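3.2 Where people put their drinks

We expected the household diaries to be the dull part of this study, and they turned out to be the richest thing we collected! Over the 77 days of the Vullik trial, participants wrote down every drink they took to a desk, where they set it, and when they finished it. Many of them went well past what we asked for. One diary from the Nieminen building includes a running argument between two officemates over whether cold tea still counts as tea.

The pattern that excites us most is how steady people are. A participant who put a cup behind the computer in the first week was very likely to be doing the same in the last (Figure 3), even after moving to a new desk in May. Lids made a difference too. People with lidded cups left them standing longer and sipped more often, in smaller amounts.
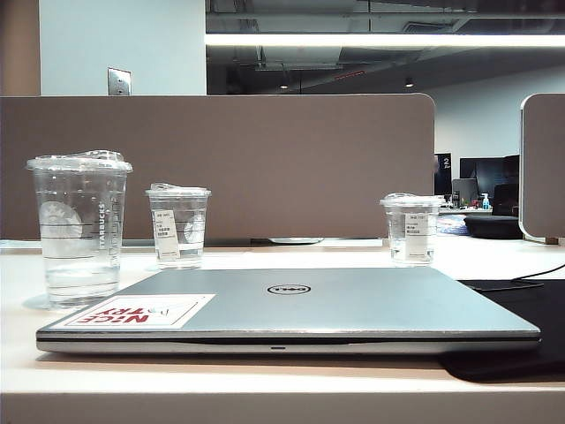 Wagner Amaral
Lead author, workplace habits and hydration

Figure 3. Lidded cups of water behind a closed laptop.

We coded 200 diary pages by hand, using four placement categories: front, side, behind, and off the desk. Two coders read each page separately and then talked over the ones they disagreed on. Most of those were "side" against "behind," and we ended up merging the two for the Voltent group, whose desks are shallow enough that the difference means very little.

Refills were a lovely surprise. We had guessed that distance to the tap would explain nearly everything, as it did in our pilot at Flurkico. In the main trial it mattered much less than company. People got up for water when a neighbor got up, and whole rows of desks would refill within a few minutes of each other. Section 4 takes up this effect in detail.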